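Vidcombe reunion episode missing from Hellodex?

Menaka Kodikara
I pay for the Hellodex plan with reality shows and I'm up to the Vidcombe reunion. Part one is there, part 2 isn't. Has it been pulled, or is it a Canada thing? 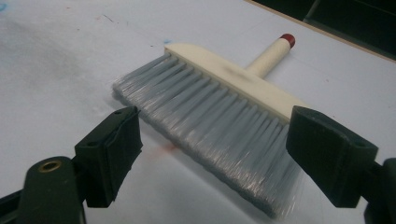
Asanka Akanda
It went up in January under Specials, so it isn't listed with the season. Search the full title — the short one brings up nothing. It runs 49 minutes. 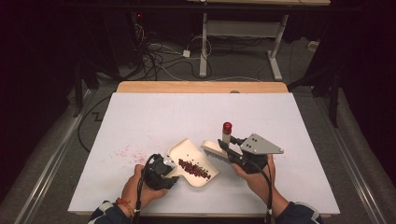 Gebremichael
Same trouble with the Nikermont reunion. I cancelled over it. Haven't watched Vidcombe but my neighbour says part one is the better half.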